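The laundry room at Puketberg has one long table, and on Wednesdays everything ends up on it. The woman who runs it has done the washing for the house since March.

"I hang first and fold later," she says. "Towels go over the bar, shirts next to them."

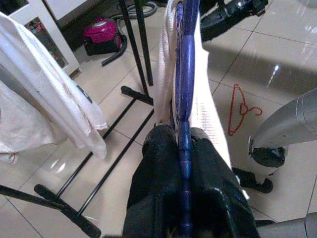 She gives a towel plenty of space on each side. "If it's bunched up it stays damp in the middle. I used to squeeze in more, and then I'd do half of them again."

The house has 71 towels. She doesn't iron any of them. 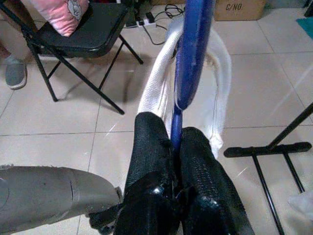

A white towel over the blue pole, with a folding chair behind.

Folding is the slow part. She sorts by owner before color, and small things wait until last.

"I don't make neat piles at the start. I put it all down and pull out what I know."

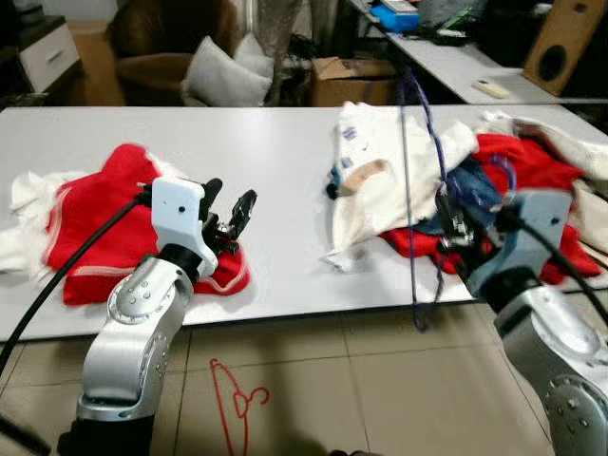

"Red is easy to find. White takes me longest, everybody has white." She would like a second table, and has asked for one.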